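The table finally has nothing to hide

Last updated: 7/9/23

So I've been threatening to do something about our table for ages, and over the holiday weekend I finally did it. If you've been reading this blog for a while you know which table I mean. It's the light wood-grain one that shows up in the corner of every third post, usually buried under mail and seed packets and a sweater I keep meaning to mend. We eat at it, sort of. Mostly we pile things on it and then eat on the couch.

I bought it secondhand when we moved in, from a couple who were going the other direction across the state. They had an old Sorna catalog with it in there, page folded down and everything, and they gave me the catalog along with the table like it was a pedigree. I still have it somewhere. (I did not find it this weekend, and I really thought I would.)

What I loved about it then and still love now is the corners. They're soft! Every table I had before this one had corners that wanted to hurt me, and I had the hip bruises to prove it. This one you can swing past with a full laundry basket and live. The color is nice too, a warm beige that looks good in the morning and kind of washed out at night under the overhead light, but I've been meaning to change that bulb for a year so I can't blame the table.

Anyway, the pile. I started at the window end and worked my way across, and my only rule was that every single thing had to be picked up and put somewhere. No scooting! I'm a terrible scooter. I will move a stack of catalogs four inches to the left and feel like I've cleaned the house.

The mail went fast. It was nearly all junk, plus one thing from Prundent about our renters insurance that I should have opened a lot sooner than I did. It's fine, they just wanted a signature, but I had that cold feeling for a minute. There was a gift card with $5.71 left on it, which I put straight in my wallet before it could wander off again. There were receipts from the hardware store going back to the shower curtain rod. There was a takeout menu for a place that closed. I kept the menu, I don't know why, I liked their dumplings.

Then came the pens. I don't know how other people's houses work, but in mine the pens all drift toward the biggest flat surface and then quit working. I sat down with the back of an envelope and scribbled with every one of them until it made a line or went in the trash, and it was weirdly satisfying, like popping bubble wrap. The dead ones filled most of a sandwich bag. The survivors went in the mug on the bookcase, except for one blue one I like too much to share. That one stays on the table where I can get at it.

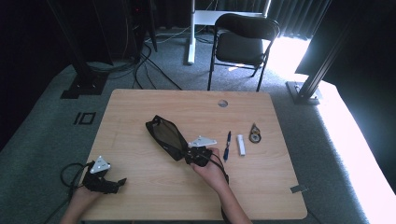

The right side of the table, down to the last few little things.

I have a soft spot for the stuff that's left over at the end of a clean-up. The big things are easy, you know where a sweater goes. It's the tiny things that have no home, like the small round one with the metal rim and the loop on it, which looks like it ought to be a compass or something off a keychain. I can't throw it out. I have tried, and I stood over the trash can and then walked back to the table with it in my hand. My mother would say put it in a dish, so it's going in a dish.

That's my big idea for the week, by the way, a dish. I've been looking at trays and bowls and whatnot, and there's a Vorkard tray with a low lip that I keep going back to, but I want to see it in person first. Pictures online make everything look bigger. I once ordered what I thought was a fruit bowl and it held exactly one lime. If I don't like the tray I'll use the saucer from the flowerpot I dropped in the spring and call it done.

After I got the pile down I gave the whole top a good wipe. I use a soft cloth and warm water with a tiny squirt of dish soap in it, then another cloth to dry, always going along the grain. You can barely feel the grain on this one, it's all faint little lines, but going along it seems to leave fewer streaks. I tried one of those furniture sprays a while back and it left the top so slick that my notebook shot off the edge when I leaned on it, so never again. There was one sticky ring that I'm pretty sure was honey, and for that I just laid the damp cloth on top and went and made toast. When I came back it wiped right up.

I also pulled the table out from the wall and vacuumed behind it, and I'm not going to talk about what was back there except to say that I found my good scissors. I've been using the kitchen ones to open packages since last September. I was so happy to see them I cut up an entire cardboard box just because I could.

We had dinner at it last night like people in a magazine. Well, a magazine where everyone is eating frozen pizza. But we had placemats! I'd forgotten we even owned placemats, they were under the seed packets the whole time.

Now I have to keep it this way, and I know myself, so I've set up a basket by the front door for the mail. So far the mail has gone in the basket once and on the table once, so I'm batting .500. I'll check back in when I've picked a dish and let you all know if the tray is any good. And if you happen to have the old Navickas letter holder, the one that hangs on the wall with the two pockets, please tell me in the comments if the pockets are deep enough for big envelopes. The listing doesn't say and I've already got the nail in.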